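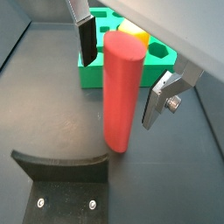

Cell 3, wrist cam, open fingers over the red cylinder

gelach_cell: Replaced the finger pads at 500 cycles. Picks on the cylinder now land off center. Re-teach or recalibrate the camera?

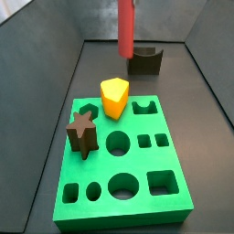
torque_184: Fixed camera first. Check it against something that stays put. The green board works - use the corners of the big square hole, front right. Touch off with the tool and compare.

gelach_cell: Board is foam. It creeps.

torque_184: Not in 40 picks.

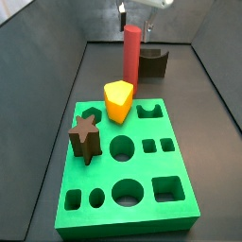

pruvcombe: Disagree with both. New pads change the closing center, so redo the tool offset before any camera work.

gelach_cell: Will do the offset tonight.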